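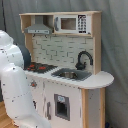

*Page last changed: September, 4:40 pm*

Hi Genowefa,

You asked for something you could read over a cup of coffee, so I'm skipping the template and just telling you where we are with the play kitchens. The spreadsheet is in the shared folder if you want the sums line by line.

**The short version**

The first kitchen is built and standing, the second is in boxes in my hallway, and we're still inside the Bramwell grant. I'm behind on the food and dishes, ahead on the furniture, and I need one decision from you before the end of the month (it's at the bottom, please don't skip it!).

**The kitchen itself**

I'm so pleased with this one. You'll remember we went back and forth for weeks between the bright plastic kind and a wooden one, and I was the person arguing for plastic on the grounds that it wipes down. I take it all back. Natural wood with white panels looks calm next to the gray curtain, and it doesn't shout at you the way the catalog ones did. It also looks enough like a grown-up kitchen that parents get interested, and a parent who's interested will sit down on the rug and play, and that was the whole point of the application.

The bit I fought for was the top shelf. Range hood on the left, microwave on the right, both up where they'd be in a lot of real kitchens. The Flivia people offered a cheaper version with a plain shelf and no hood, and I said no. We had a little girl in the spring group who spent most of a morning "turning the fan on" over a cardboard box because her grandmother always does that before she cooks. She's getting her hood.

The microwave has a window you can see through and a panel of number buttons, and I think it's going to be the busiest spot in the room. Our speech therapist is already planning around it. She wants the kids to ask each other "how many minutes?" and then find the number, and she has picture cards half drawn to go with it. I'd penciled in a separate number game for that part of the program and I've crossed it out now, so that's $81 back in the pot.

Then there's the sink. Black faucet, nice tall curve to it, a little lever at the base, gray basin under it. The backsplash behind is printed with white brick tiles, and I'm glad we paid for the printed one. The spring kids kept sticking things to the blank board we used before, and the tile pattern seems to tell them "wall" without anybody having to say so. We're keeping all the play dry, by the way. I know the original proposal mentioned water play. I'd like to drop it formally and I've written a sentence for the amendment.

**Building it**

Slower than the box promised. The instructions are mostly drawings and two of the panels look identical until you've put them in the wrong way round, which I did, twice. If we do this again I'd lay every piece out and label it with tape before picking up a screwdriver. I've written that on a card and put it in with the second kitchen — whoever builds that one will thank me or at least swear less.

We were also one bag of screws short. Teketex sent a replacement without any fuss, but it cost us a week, so the families' preview got pushed back. I called each family myself and they were all lovely about it.

**Money**

- Kitchen one, delivered: $355
- Kitchen two, delivered: $355
- Curtains and the rail for them: $215
- Saved on the number game: $81

I still have $100 set aside for play food and haven't touched it. Skarkier quoted me for a wooden set that was beautiful and also mostly croissants. Our families cook rice, beans, dumplings, flatbread, soup. I'd rather wait and get food the kids will recognize, and one of the moms has offered to sew felt dumplings if we buy the felt. I said yes before she'd finished the sentence.

**What's behind**

The dishes and pans, mainly. I was going to buy them new and then thought we could ask for small real ones from people's cupboards, so that's a notice I need to write and haven't. Also the parent handout. There's a draft in English, it's too long, and it uses the word "scaffolding" four times. I'll cut it to one page before it goes to be translated.

I'm also late on the observation sheets. The old ones asked staff to tick boxes every ten minutes, which meant they were looking at the clock all morning. The new ones are a blank half page with the child's name and one prompt: "What did they say at the kitchen?" I've tried it with the spring notes and I got so much more out of it. You'll have a proper sample in the next report.

**What I need from you**

Can kitchen two go to the Bramwell room instead of staying with us as the spare? They have a longer waiting list than we do and nothing for pretend play except a box of hats. The grant letter says "at the program's main site," so I don't want to move it without a yes in writing. If it's a no, I'll build it here and run two small groups side by side, and that would be fine too, just louder.

Come and see it when you're next over this way. Mornings are best, any time after 9:30, and there's parking behind the building if you go past the first entrance and take the second.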